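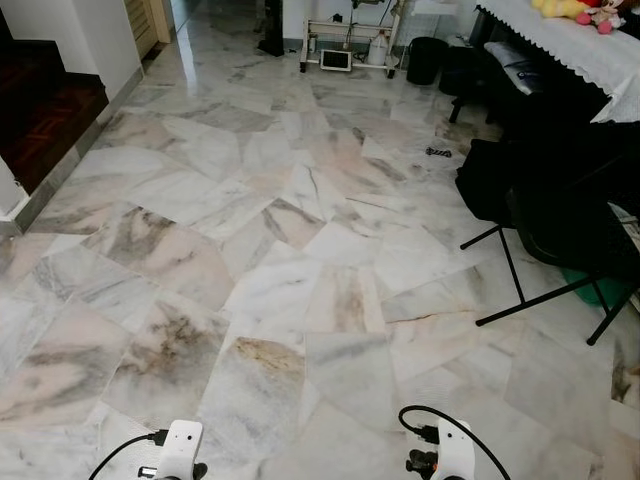 Kundarel, enero

Informe del proyecto: el ruido en el comedor escolar
Alumnos: Thabiso Nkosi y Chantelle Msimang

Punto de partida. En el comedor no se oye al de enfrente. Queríamos saber cuánto ruido hay, a qué hora y de dónde sale. Medimos con una app del móvil (Vondora), siempre la misma y con el móvil en la misma mesa.

Hicimos 24 mediciones en dos semanas. Primer turno y segundo turno. También una encuesta, 267 respuestas, 27 anuladas por venir en blanco o a medias. Quedan 240.

Lo que salió:
- El pico es a las 13:40, cuando se juntan los dos turnos en la puerta.
- El segundo turno es mas ruidoso que el primero, menos los días de sopa.
- Más de la mitad de la encuesta dice que lo peor son las sillas arrastrando. Luego los gritos, luego platos y cubiertos.

Lo de los cubiertos lo probamos aparte, en casa: dejar caer una cuchara en un plato de acero y luego en uno de plástico. El de acero suena más agudo y molesta más, aunque en la app la diferencia es pequeña.

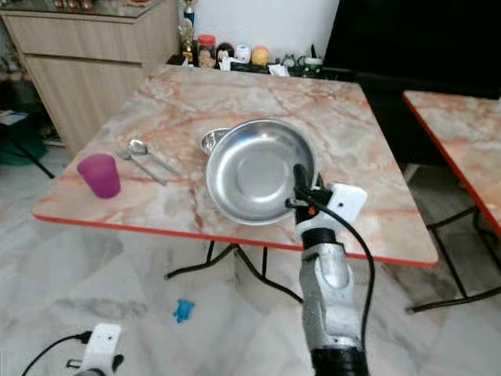 Problemas y lo que falta

La app no está calibrada, los decibelios sirven para comparar y ya. Dos mediciones perdidas por batería. Falta probar los tacos de fieltro en las sillas, pedidos a Gover, aún sin llegar. La gráfica del segudno turno va en el anexo 2.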